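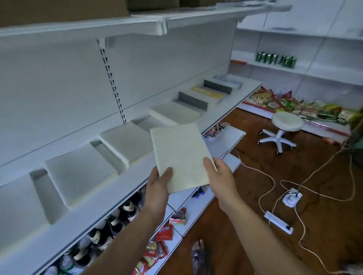

Hippocampal volumes shift after scanner software upgrade, audit finds

A change of reconstruction software on a clinical MRI scanner was enough to move automated hippocampal volumes by more than the yearly loss the measurements were meant to detect, according to an internal audit released in July by the imaging group at Okley.

The audit covered 21 adults who had been scanned on the same 3 tesla unit before and after the upgrade. All were attending the memory clinic for routine follow-up and had a T1-weighted volume acquired with the same protocol on both visits. The interval between visits was short enough that the authors expected no measurable atrophy in most of the group.

Volumes were produced with Fakska, the segmentation pipeline the group has used for its clinical reports, and checked against manual tracing by two raters who did not know which scan came first. Manual tracing showed no consistent difference between the two visits. Fakska returned a smaller hippocampus on the second visit in 14 of the 21 patients, with the left side affected more than the right.

Cledwyn Lougher, who led the audit, said the raters' agreement was the reason the group went looking at the images and stopped looking at the patients.

"If the tracing had moved as well, we would have put it down to disease or to positioning," Lougher said. "The tracing stayed put. The software had changed its mind about where the edge was."

The group traced most of the effect to the edge-enhancement filter, which the upgrade had switched from an optional step to a default one. The filter sharpens the boundary between grey matter and cerebrospinal fluid. On the filtered images, voxels along the lateral border of the hippocampal head were more often labelled as fluid. When the raw data were reconstructed again with the filter off, the difference between visits narrowed but did not disappear. The remainder is put down to a change in distortion correction, although the authors note they could not test this separately on the data they had.

Four patients were left out of the main analysis. Three had moved during one of the scans, and the fourth had an old infarct near the temporal horn that Fakska labelled inconsistently on both visits. Including them did not alter the direction of the result.

The entire set was also run through Lloyd, an atlas-based tool that the group keeps for research use. Lloyd was less sensitive to the filter, but its agreement with manual tracing was poorer overall, particularly in the hippocampal tail. The authors do not recommend changing from one tool to the other on the strength of the audit. They point out that a pipeline can be stable across an upgrade and still be wrong by the same amount each time.

For clinical reports, the group has made two changes. Volumes from before and after the upgrade are no longer plotted on a single trend line, and each report now states the reconstruction version beside the software version. Patients whose last two scans fall on either side of the upgrade will have the earlier scan reprocessed where raw data were kept. Where they were not, the report will give the later volume alone, with a visual rating of the medial temporal lobe.

A second site, Fedgate, has agreed to repeat the analysis on its own scanner, which is from the same manufacturer but had the filter set differently at installation. Its patients are older on average and more of them have established dementia, so the tissue boundaries may behave differently. The Fedgate data will be traced by the same two raters.

The audit has several limits. The sample was small and drawn from one clinic, there were no healthy controls, and no patient was scanned twice on the old software, so ordinary scan-to-scan variation could not be separated from the effect of the upgrade except by way of the manual tracing. The authors also did not examine the entorhinal or parahippocampal cortex, where thinner structures might be expected to show a larger effect.

Lougher said the filter setting had been listed in the release notes supplied with the upgrade, under display options. The group now keeps a copy of the notes with its processing logs, and a volunteer phantom scan is booked before and after every software change.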